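Watching reality TV with a full house: what works in our living room

Somewhere along the way our place became the house where everybody watches the survival show. I didn't plan it. One week it was my sister and me with a bag of pretzels, and by the middle of the season I was borrowing chairs. So these are my household notes on getting a room full of people fed, seated and quiet in time for the opening challenge, written mostly because I keep getting texts about the popcorn.

Popcorn first, then. Make it on the stove, in your heaviest pot with a lid. Three kernels go in with the oil, and when they pop you take the pot off the heat, add the rest, count to thirty and put it back. Everything heats up together that way and you get far fewer duds in the bottom of the bowl. Salt it while it's hot, and use the finest salt you can find (I run ordinary table salt through the spice grinder and it sticks beautifully). Butter goes on in two rounds with a good toss in between, or the top layer gets all of it and whoever reaches in late gets packing material.

Anything drippy gets served in mugs. Chili, mac and cheese, even nachos if you build them short and use the wide mugs. People lean forward when somebody's about to be sent home, and a plate on a knee doesn't survive that. Mugs do! I have lost one bowl of queso to a surprise elimination and that was plenty.

Now the coffee table. Clear it completely before anyone arrives, and I mean the candle, the magazines, the little dish of keys. Then wipe it with a barely damp cloth, go with the grain, and dry it right away with a second cloth. Put out coasters only once it's dry. If you get a white ring anyway, try a hair dryer on low, held well back and kept moving, and rub in a drop of olive oil when the ring fades. I've rescued my mother's side table that way more than once – try it in a hidden spot first if you don't know what the finish is.

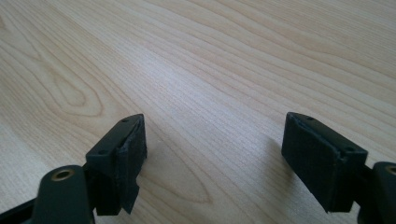

Wilma Van Rooij wrote in to say that mayonnaise works better than olive oil on a white ring, left on overnight under a paper towel and wiped off in the morning, and that she'd never take a hair dryer anywhere near shellac. Fair enough! I've only used the dryer on newer furniture, so if yours is an heirloom, go with Wilma.

Sound is the thing people complain about and never fix. Those shows bury the whispering under drums, and then the host shouts. Look in your TV's sound menu for night mode or dialogue boost and switch it on before the episode starts, because nobody wants to watch you scroll through settings while someone is dangling from a helicopter. Captions on, always. My brother-in-law grumbled for one episode and now he has them on at home.

If you're streaming, restart the box half an hour ahead. Ours likes to update itself at the worst possible minute. I also start the episode late on purpose, so we can skip the ads and still finish before the people with school-age kids have to leave. We usually press play at 7:45. Phones go face down in a basket by the door, partly for manners and mostly for spoilers, and mine goes in too, which hurts.

Seating: floor cushions in front, couch behind, dining chairs at the back. Tall people get the dining chairs whether they like it or not. Close the curtains on the side that glares and leave one small lamp on behind the TV – it's much easier on the eyes than a pitch-dark room, and you can find your drink.

We do a prediction slip, too. Everybody writes down who they think will quit or be voted off, folds it and drops it in an old cookie tin. The winner takes home the leftovers, or gets out of dishes, depending on what's left. Wim Lambrechts has won 2 weeks running and has become unbearable about it.
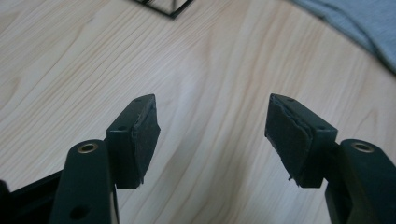
What do you do when someone missed last week's episode?

Give them the short version while the popcorn is going, before anybody sits down. I pick one person to tell it, because four people recapping at once takes longer than the episode did. If they'd rather see it for themselves, I have them over early with a sandwich and let them watch it while I set up.

For cleanup, fill the sink with hot soapy water before you press play and let the mugs go straight in during the credits. Cheese that has soaked for ten minutes wipes off. Cheese that has sat until Tuesday needs a putty knife. Shake the cushions outside, run the vacuum along the front of the couch where all the popcorn ends up, and check under the seat cushions for the remote before you start accusing people.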